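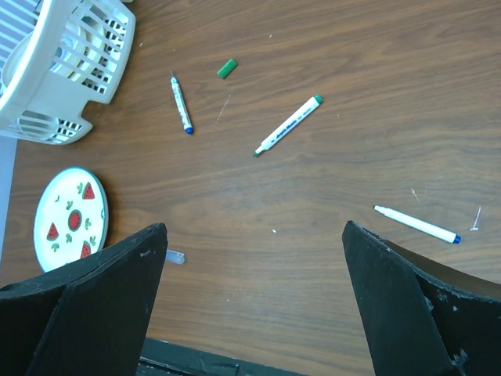 Print Room and Promotional Goods, Butine Club

Print this page | E-mail this page

Notes on reordering the pens

The club reordered its giveaway pens in July, and I was the one who did the artwork and the proofing. I wrote down what I did so that next time I don't have to work it out again from old mail. Most of it concerns pad printing on curved barrels. If you order mugs or bags, little of it will apply.

The last order came from Vestar and was 520 pens, single color, one side. The artwork file for that order no longer opens cleanly. It was saved with live type in a font that none of our machines has now, so the club name came up in a substitute face with the spacing wrong. I redrew it as outlines. Any file going to a printer should have its type converted to outlines, with an editable copy kept somewhere else under a different name.

The imprint area on the new barrel is 40 mm long. The supplier's template gives a height too, but the height on a template is measured flat. On a round barrel the top and bottom of that area are already turning away from the reader, and small type placed there is hard to read without rolling the pen. I kept our text to the middle of the area and left the rest blank. Marcelino Nogueira wanted the street address on a third line. We tried it on paper, wrapped around a pen from the old order, and he dropped it.

Line weight was the other problem. The club mark has a thin ring around it that prints fine on letterhead. At pen size the ring falls below the minimum the supplier lists, and on the first sample it broke in two places. I made a second version of the mark with a heavier ring and more open space inside the letters. It looks clumsy on a screen at full size. On the barrel it reads correctly.

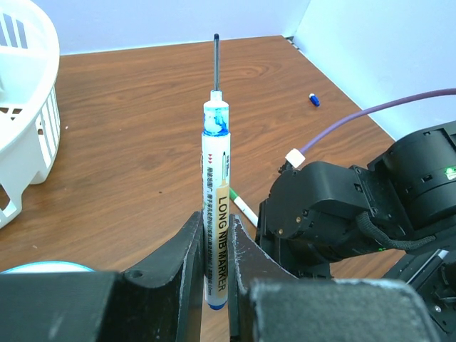
The three quotes were hard to compare. Iler priced per piece with setup included. Vestar listed setup, plate charge and proof as separate lines. Wickramasinghe gave a low unit price that started at a quantity of 2,212, an odd number that I assume comes from how they pack cartons, and it was far more than we could store. I put all three into one sheet with the same columns — pens, setup, plate, proof, freight — and divided the total by the number of pens delivered. Iler came out lowest for a repeat of 520. The order of the other two depended on whether the plate charge was waived for returning customers. Vestar said it would be, but didn't put it on the quote.

Ask about overruns before you sign. The terms on the Iler form allow them to ship a few more or a few less than ordered and bill for what ships. This is normal in the trade, but it was on the back page and I had missed it on the previous order.

We asked for a physical sample instead of a PDF proof. It cost extra and added time. The PDF shows position and spelling and says very little about ink on plastic. Our blue was specified for coated paper, and on the white barrel it came out lighter than I expected. The second sample used a darker mix and I approved that one. The mix number is written on the sample bag, in the top drawer with the old plates.

Packing: the pens come 24 to an inner box. For the front desk that is fine. For the mailing we take them out and use padded sleeves, because a pen loose in a plain envelope tends to get caught in the sorting equipment and tear through. The sleeves we have left are the short ones and the new pen fits with the clip facing up.

I still need to find out if the refill is a standard size. The data sheet says "standard" and gives no dimensions. I have written to Iler and will add the answer to this page when I get it.

Last updated: July

Contact | Copyright Butine Club | Back to top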